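Lecture 6 notes: Are the chores done yet?
April 23, 2019 – by L. Krishnan

Let's begin, as I always like to, with the test table.

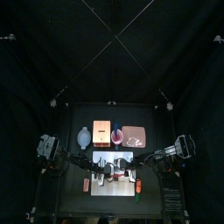 Clearing up is harder than it sounds, friends! A cup, a bowl and a tray each want a different grip, and two arms have to stay out of each other's way. In our Koduma exercise the score was 70 good pickups in 100 tries – lovely, but I'd still keep your dish towel handy. Please read chapter 18 before May.

Last updated: April 23, 2019

Related:
Grullora shop-floor notes
Sikanel grasping worksheet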